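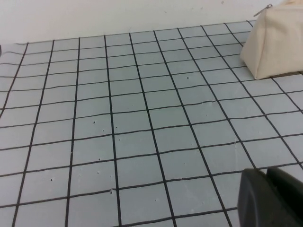
Wistton Reserve hide and feeding station check, April 28, 2025

I did the full loop this morning before the gates opened, so my boots are still by the heater. Comments as I went, sorry for the scrawl!

Boardwalk, car park to first hide: PASS. A bit slimy at the bend, but the grip strips are holding.

Handrail, Filia hide: FAIL. Wobbles if you lean on it, and everybody leans on it when the otters show up. I've taped it off and want it fixed before the school visits.

Viewing flaps: PASS. All four open and shut. One squeaks badly enough to scare off a heron (it did, sorry heron).

Trail cameras: PASS, with a moan. Camera 67 needs new batteries again. I swapped them in March and I do wonder if the cold nights are eating them.

Otter holt, upper bank: PASS. Looked from the far side only, fresh spraint on the stone, lovely to see. Please keep off that bank until July.

Electric fence round the tern island: FAIL. Three posts leaning and the bottom wire is touching grass. I cut back what I could reach from the boat.

First aid box: PASS. Plasters low, eye wash in date.

Life rings: PASS. Both there, ropes dry and coiled.

Umen bridge: NOT CHECKED. Water was over the approach and I wasn't going to wade it on my own. I'll have another go on Thursday if the level drops.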